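Thu 27 April, Kátia Meireles wrote:
> Do we keep the 2 s hold at the start of each demo? Cadow trims it anyway.

Keep it. The trim needs both cubes at rest with every marker face unobstructed, or the left/right offset drifts.

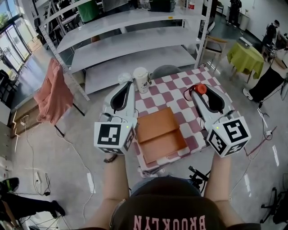

Of the 838 takes in the Mokholm batch, 15 failed alignment, all with a short hold. I would like those redone before we train.

Second point – grasps on the small bottle. Close on the glass, below the red cap, and let it settle into the notch of the jaw before lifting. 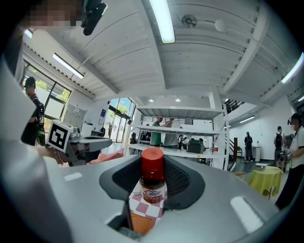

Cap grasps go in a separate folder. The January policy mixed the two and picked a height between them. Same cloth for both sets, please, and log the operator in the usual column.

Lucimara Xavier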